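What the Glass Rack Taught Me About My Own Job

Okay so I need to talk about the glasses, because I've been chewing on this for weeks and my friends are tired of hearing it at dinner!

I work the back room at Skamus, an event hire place in Lernanstead. If you've ever been to a wedding in a barn and wondered where all the goblets come from, well, they come from people like me. We rent them out, they come back sticky, they get washed, they get racked, and then somebody checks them and boxes them up again. I've been doing some version of that since I was in school (minus one very bad year in retail), and I'd call myself fast. Our biggest order last September was 969 pieces of drinkware for one party. I remember every single one of them in my wrists.

So when the company told us it was bringing in a two-armed robot setup called Roleo to learn the racking, you can imagine the mood in the break room. Half of us were sure we'd be gone by the holidays. The other half said it would never tell a stem from a rim. I was in both halves, depending on how much coffee I'd had.

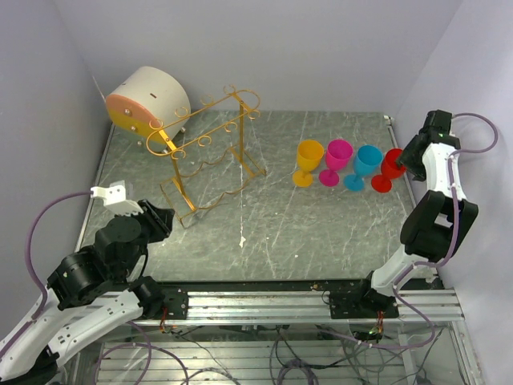
The racking station at Skamus, with four plastic goblets and the gold wire rack.

I think most of the articles about automation skip the boring part, and the boring part is where I live. They'll tell you a machine is going to take over a job, like a job is one solid thing you can pick up and carry off. Racking glasses is a whole pile of little jobs. You pick the goblet up without squeezing it. You turn it over. You find the holder, and you slide the stem in so the foot catches on top and the bowl hangs down. Then you do the next one without knocking the first one, and that's the part that gets new people every time. I did all of this for years without having a word for any of it! My hands did it while I thought about lunch.

Then I got asked to help set up the practice runs, and suddenly I had to have words. Which side do you come in from? Do you fill the rack from the far end? How tilted is too tilted? I stood there opening and closing my fingers in the air like a crab, trying to work out what I do. It was embarrassing and also kind of wonderful. In all my time there, I had never once been asked how I do my work. I'd been asked how much of it I'd done, sure. I was on 308 pieces a shift on the old sheet, and that number was the only thing anybody upstairs knew about me.
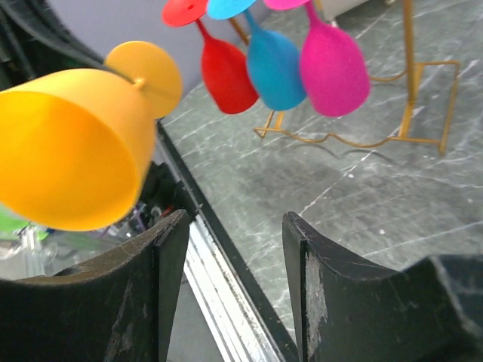 And that's what bugs me, if I'm being fair about it. It took a machine for the people in charge to get curious about the skill. We have coworkers who've been hanging glassware by the stem longer than I have, with tricks I'd love to steal, and they were filed under "unskilled" the whole time. You can't call something unskilled and then spend a big chunk of your budget trying to get a pair of arms to do it. Pick one!

I'm also not going to pretend I'm against the thing. My wrists hurt. I've had a brace in my bag for two summers. If Roleo ends up hanging the plain everyday goblets and leaves me the chipped ones, the odd sizes and the customer who swears they returned 209 glasses, I will be thrilled. I like that stuff. It's detective work with a sponge.

But I want it said out loud, and in writing, what happens to the hours. Our manager told us there'd be "new opportunities," and when I asked what those were I got a very nice smile. There are 6 of us in that back room. It wouldn't take long to sit down with each one and say, look, this part of your day might go away, and we'd like you to do this other part, and your pay does this. I'd even take bad news over the smile. You can plan around bad news.

I'd also like the people who do the teaching to get paid for the teaching. If my way of turning a goblet over ends up inside that system and then goes off to the other warehouse, that's worth more to the company than one shift of mine, and right now it pays exactly the same as mopping. I brought this up at the last meeting. They wrote it down, and I'm going to keep asking until somebody reads it back to me.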